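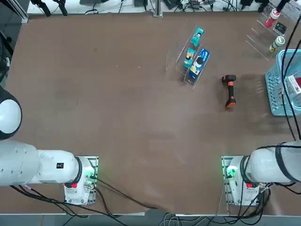 Ademir Mendonça replied: the cable on the right arm is going to catch again if you leave it hanging like that, ask me how I know

yeah yeah. it's on the list. Thread on what got done to the cell this week, mostly so I can find it again next time

1/ Two arms, one table, a stand with boxes, a scanner, a blue basket. Job is pick a box, scan it, basket. Controller is the Drivden, everything else is Istard stuff bolted on over two years

2/ Started because the left arm kept stopping on a following error, joint 2. Never at the same spot. Would run all morning then quit three times before lunch

3/ First guess was the payload setting. Wasn't that. Setting was fine, I checked it twice and then made Bittencourt support check it

4/ Second guess, base bolts. Bingo, sort of. One on the left plate was barely more than finger tight. Backed all of them out, cleaned the threads, new washers, torqued in a cross pattern. Paint pen line across each head so next time I can see from standing up if one has moved

5/ Did the right base too while the wrench was out. Those were ok. Marked them anyway

6/ Still faulted. Less, but still. So, cables

7/ Wiggle test on the left power connector with the arm parked and brakes on. Fault came up on the second wiggle. Pulled the connector, one pin sitting back a hair from the others. Reseated it, clicked properly this time. I'd put that connector on myself in the spring so no one to yell at

8/ Swapped the strain relief too. Old one was holding the jacket but not doing much about the weight of the cable going down to the floor. If you have cables going over a table edge give them a clamp at the edge, dont let the connector carry it

9/ Right side: black strap on the link is what keeps the bundle from wandering. Moved it closer to the end and left more slack. Too tight and it pulls at full reach, too loose and Ademir writes to you

10/ After all that the left base had shifted a tiny bit on its plate when I retorqued, so the taught points were off. Not by much but the gripper was landing on the edge of a box insted of the middle. Retaught the stand positions, home, basket drop. Left the approach heights alone

11/ If you only do one thing after touching a base, redo the calibration between the two arms. I skipped it once last year and spent a day blaming the camera

12/ The acrylic stand. It slides. Doesn't look like it slides but every pick nudges it a hair and by the end of a shift it's somewhere else. Tape corners on the table now, anyone starting a run pushes it back to the tape first. Going to make a proper locating jig, Rastley has offcuts

13/ Reflections off the acrylic also fool the vision now and then. Dropped the exposure a notch and it stopped picking up ghost edges. Haven't tried it with the blinds open, will see

14/ Scanner: cleaned the window with a dry lens cloth. Please do not use the solvent wipes on it. It is a scanner not a bench

15/ Ran it overnight after. 1000 cycles, 2 stops, both a box that leaned the wrong way in the slot, no following errors. Ran it again the next night and got to 1423 before I killed it to get the table back

16/ Service interval on the joint check was set at 2000 cycles. I've pulled it down to 1000 till I trust that connector. It takes ten minutes, there is no excuse

17/ Current checklist for this cell, copy it if useful:
- green light on both bases before you jog anything
- look at the paint lines
- hand down each cable from base to floor, feel for anything pinched
- stand on the tape
- basket against its stop
- one slow cycle per arm at 10%, watch it, no phone
- then full speed

18/ Open items: that hanging cable (yes Ademir), jig for the stand, label both ends of every cable under the table. There's a nest down there and half of it goes to things we took off

19/ someone asked in DMs what torque. Use the number in your own manual for your own plate and bolts, I'm not posting mine so somebody can strip a thread with it

20/ Also asked: why not just replace the whole cable on the left. Have one on order. Reseated pin is holding so it goes in at the next planned stop, not before

21/ ok going home. will post when teh jig is cut

Reply 14 Repost 9 Like 86

We use cookies to keep you signed in and to improve your experience. Accept all | Manage settings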